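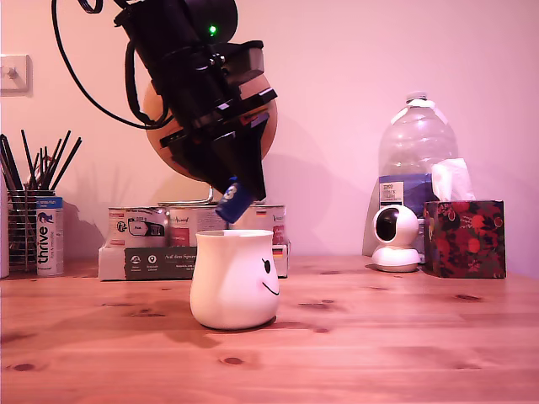
SHORT FICTION

One More for the Mug

My job that spring was putting batteries in a mug. I'd like to make it sound fancier, and when my aunt asked I told her I was in machine learning, but if you'd walked in on a Monday afternoon you'd have found me at a wooden table, steering an arm toward a white mug with a smile on it.

Harnier paid by the accepted example. An example was one whole go: start the recording, pick the thing up, carry it over, let it drop, back off, stop the recording. If I bumped the rim and the battery bounced off across the table, I had to mark it as a miss, and misses went in a separate folder that paid half. I wanted 196 good ones by the end of the week. I had it written on my hand on the first day, like a kid with a phone number.

The first morning I got 19.

I really thought I'd be better at it! I grew up on video games, I can parallel park, I once threaded a needle on a moving bus. But my own hand knows so much that it never bothered to tell me. It knows how hard to squeeze. It knows when to quit squeezing. With the controller I had to decide all of that out loud, practically – down a little, left a little, no, the other left – and by lunch I was moving my coffee around the desk in small careful jerks.

The mug had a face, so of course I talked to it. It had one eye (the other was around the side, I'd turned it that way myself) and a long thin smile, and a little pink on the cheek. I'd hold the battery over it and say, "Ready?" and then I'd feel bad if I missed. The instructions said to vary the object's position between examples, so every so often I gave the mug a quarter turn and it would smile at the cans for a while, or at the wall, or at me.

The instructions had a lot to say, now that I think about it. Don't tidy up too much. Keep ordinary things in the background. Pause if you get tired. My favorite was number 4, which said, "Hesitate only when you would naturally hesitate." I must have read that one fifty times. Have you ever tried to hesitate naturally? I'd come in over the mug with the battery tipped to one side, and I'd stop, and then I'd wonder if I was stopping because I needed to or because I'd been thinking about number 4.

I wrote to the support address about it. The reply came from Fulasholm, where I guess the main office was, and it was very kind and no help at all. "Please go on as you are," it said. "Your data looks human."

I was weirdly proud of that. I read it to the mug.

By Wednesday I'd stopped thinking in left and right. I'd just sort of lean, inside my head, and the arm would go. I did a whole stretch with the radio on and when I looked up I'd done more than the entire first day, and every one of them had this tiny stop in it, right above the rim, a breath long. I hadn't planned any of them. I do it with real things too, I noticed later – keys over the bowl, a letter over the mail slot. My grandmother in Trarville did it with eggs over the pan. She'd hold the egg there a second like she was asking it something, and then crack.

I hit my number on Friday with the light going pink on the wall. Harnier sent a thank-you with the total for everybody on the project, which was 1740, and I remember being a little hurt that there were other mugs.

Then I got a job at a bakery and mostly forgot about it.

In August they sent out a video. The subject line was "See what you helped build!" and I watched it standing up in the bakery kitchen with flour on my phone. Different table, different arm, a plain gray cup with no face on it. No one at the controls, according to the caption. The arm picked up a battery, swung it over, and came down nice and slow toward the cup.

And it stopped. Right above the rim, a breath long.

"Ready?" I said, and the girl at the next counter said, "For what?"

I played it again with the sound off. Then I went back and did the rolls.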